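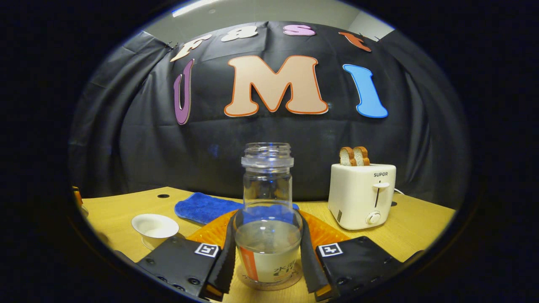

One reader in Wiltwood wrote in February that she had thrown away every empty jar in the house and regretted it within the week. Her letter was among 13 received on the subject of household glass, and most of the writers shared her view.

The Runthorpe Home Institute has long advised its members to keep a modest number of jars. A clear jar with a threaded neck will serve for dry beans, buttons, cut stems or a little water for rinsing brushes. The original lid should be kept with it, as replacements seldom fit well.

Labels present the usual difficulty. The Institute recommends soaking the jar in warm water with dish soap for 17 minutes, then lifting the paper from one corner. Any glue that remains may be rubbed away with cooking oil. Members who prefer to leave the label in place should mark the new contents clearly on the lid.

Jars with chipped rims should not be kept. Sound ones should be washed, dried with the mouth facing down and stored without lids, so that no stale smell develops. A shelf that holds five is enough for most kitchens.

The Lumanlan branch will accept clean jars at its spring exchange on 3rd March. Lids may be brought separately.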